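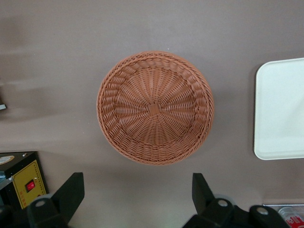 Woven basket, terracotta color

Lindholm Street Residents' Association
Minutes of the general meeting, 2021-09-07
Trulley Hall, small room

Meeting opened at 7:05 pm. Apologies were received from two households on the north side. The minutes of the last meeting were approved with one correction: the gate on Fovby Lane is to be painted green, as voted, and the word "gray" is to be struck.

1. Storm drain at Fovby Lane
The drain backed up again after the August rain. The city has logged the complaint but gave no date for the work. The secretary will write again and attach the letters from the two houses that had water in the garage. Residents are asked to keep leaves off the grate until then.

2. Street trees
Trisard Nursery sent a revised quote of $3000 for the row of maples, planting included. The stakes and the first watering are extra. Several members felt the price was fair but wanted to know what happens if a tree dies in the first winter. The chair will ask for the guarantee in writing. Vote held over to the next meeting.

3. Parking
Long discussion. Delivery vans are stopping in front of the hydrant by number 128, mostly in the early evening. Painting the curb is a city matter. A motion to put up our own sign was made and withdrawn. It was agreed to send a polite note to the delivery firms first.

4. Fall street sale
The sale will go ahead in September, on the lower half of the street only. Tables can be borrowed from the hall for a deposit. The permit is paid for. Snack sales will be run from one table near the corner, and the money goes to the tree fund. 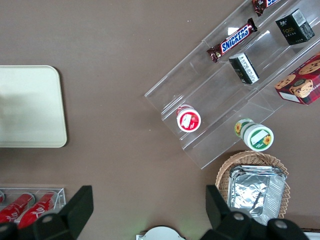
Setup starts at 8 am and cars need to be moved by then. Anyone who wants a spot should sign the sheet in the hall entry. Unsold items must go home with the seller – last year a sofa was left on the sidewalk and the association paid to have it taken away.

5. Money
Balance after the permit fee and hall rent is a little lower than last fall. Dues are still owed by a few households. It was agreed to set aside $300 for snow clearing on the shared steps. Passed, one against.

6. Other business
The street light at the top of the steps is out. Reported to the utility by two members already. A request for a speed bump was noted and will be on the next agenda. The hall key with the blue tag is missing – please check coat pockets.

Meeting closed at 8:40 pm. Next meeting in the same room, date to be posted on the hall door.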